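The Ten-Minute Table
A street of families, a drawer's worth of odds and ends, and the best party game I have played in years

By Yaa Gyamfi

The first time I lost at Mbwambo I was beaten by a seven-year-old, and I have been hooked ever since. She had studied the same tray as me, for the same single minute, and while I was still chewing my pencil she had already written "nail brush" and "half a candle" and folded her arms. I had neither. I had written "string?" with a question mark, and there was no string.

You probably know some version of it. Things go on a table, everybody looks, a cloth comes down, and you write what you remember. Our street calls it Mbwambo after the family at the top of the hill who brought it out one wet August when the cookout had to move indoors. They played it with whatever was in the kitchen drawer, and they still do, and I think that's why it works so well. A boxed memory game gives you matching cards. A drawer gives you a lemon squeezer next to a bicycle bell.

What I love most is the laying out. Each household takes a turn as the setter, and people get wonderfully serious about it - I have seen grown adults walk around a table three times and move a thimble an inch. There are schools of thought. My neighbors on the Nurker Lane side like a crowd, twenty small things packed close together, so that your eye slides right over the safety pin. I've come around to the opposite. Give me a small set with lots of space between the pieces, and then ask hard questions: which way was the spoon pointing? What was next to the dice?

The questions are where friendships get tested. Anyone can remember that there was a can. Was it standing up? Which end had the stripe? The hall at Traseo, where we play the big winter round, once got so loud over the direction of a toothbrush that the choir next door knocked on the wall.

Picking the pieces takes longer than you'd think, and it should. I walk through the house with a basket. The pantry gives me one or two, the bathroom gives me one, and the toy box always gives me the piece people talk about afterward. I look for a mix of shapes first and colors second. If everything is a box, players sort the boxes in their heads and score far too well!
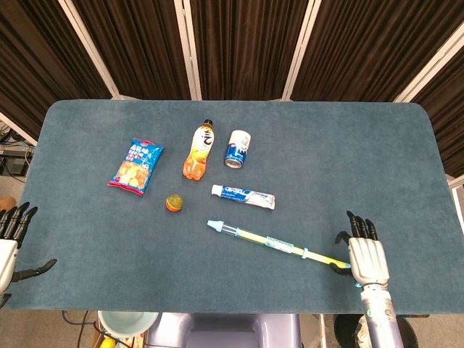 A good set needs one bully. I mean one long, loud object that grabs the eye and makes everything near it harder to recall. A toy water gun laid on a slant does the job beautifully, with its pale blue handle and that yellow tube showing through the clear barrel, and I'd bet on half the room forgetting the toothpaste. The small orange ball is sneakier. Players will write "orange ball" and stop there, and then the setter gets to ask what color the top was. (Greenish yellow. No half points.) A bag of snacks is generous, being big and bright, so I like to balance it with a question about the bottle: which way did the cap point?

Felt is my surface of choice. Round things stay put, and you don't get the clink that tells a listener with closed eyes that something made of glass has just gone down. Bare wood is fine for beginners.

Scoring is a point for each object and two for each question, and the lists get read aloud, which is the part the children wait for. Last winter up to 180 of us played across one long evening, in heats, and the final came down to a shoehorn. I had it on my list. I had also written "spoon" and crossed it out, and my opponent is still arguing about the crossing out.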